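¿Por qué las cosas tienen color?
Plernus, ciencias para primaria
12 de junio de 2020

Un tomate es rojo y una hoja es verde. Parece que el color está pegado a las cosas, como una capa de pintura, pero para ver un color hacen falta la luz, un objeto y unos ojos que miren.

La luz del sol parece blanca, aunque en realidad es una mezcla de muchos colores. Cuando llueve y hace sol a la vez, las gotas de agua separan esa mezcla y vemos el arcoíris.

Cuando la luz llega a un objeto, una parte se queda en él y otra parte rebota. El tomate se queda con casi toda la luz, menos la roja. La luz roja rebota, llega a tus ojos y tú dices: «es rojo».

Los pigmentos

Las sustancias que se quedan con una parte de la luz y dan color se llaman pigmentos. Las hojas tienen un pigmento verde, la clorofila. Las zanahorias tienen uno naranja, el caroteno.

Algunos pigmentos están escondidos. Muchas gambas crudas son grises o azuladas, y al cocerlas se vuelven de color naranja o rojo. El pigmento ya estaba en la gamba, unido a una proteína que cambiaba su color. El calor estropea la proteína y entonces aparece el naranja.

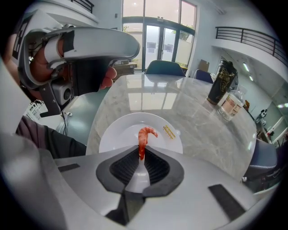 A las hojas de muchos árboles les pasa algo parecido en otoño. La clorofila desaparece y se ven los amarillos que había debajo. En diciembre, muchas ramas ya están peladas.

El blanco, el negro y el gris

Un objeto blanco devuelve casi toda la luz que le llega. Uno negro se queda con casi toda, y por eso una camiseta negra se calienta más al sol que una blanca. El gris está en medio: devuelve solo una parte. Hay muchos grises, y en una piedra como el mármol se pueden encontrar varios juntos, formando vetas.
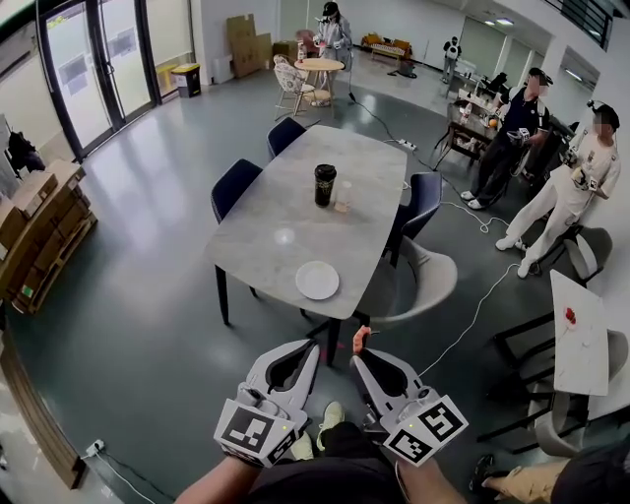

¿Cómo ven los ojos?

En el fondo del ojo hay unas células muy pequeñas que se llaman conos. La mayoría de las personas tiene tres tipos de conos. Con poca luz los conos casi no funcionan y usamos otras células, los bastones, que distinguen lo claro de lo oscuro -- por eso de noche todo parece gris.

Los perros tienen dos tipos de conos. Ven el azul y el amarillo, pero confunden el rojo con el verde.

Cuando dos colores son muy distintos, uno claro y otro oscuro, decimos que hay contraste. Las letras negras sobre papel blanco tienen mucho contraste y se leen bien. Las letras amarillas sobre papel blanco cuestan más. 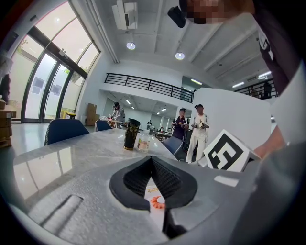
El blanco y el negro juntos forman un contraste muy fuerte.

Para probar en casa

Necesitas una caja de 32 lápices de colores y una habitación que se pueda oscurecer.

1. Baja la persiana hasta que entre muy poca luz y espera unos minutos.
2. Saca 4 lápices sin mirar la caja.
3. Escribe en un papel de qué color crees que es cada uno.
4. Sube la persiana y compruébalo.

Palabras nuevas

Pigmento: sustancia que da color.
Cono: célula del ojo que sirve para ver los colores.
Contraste: diferencia entre lo claro y lo oscuro, o entre dos colores.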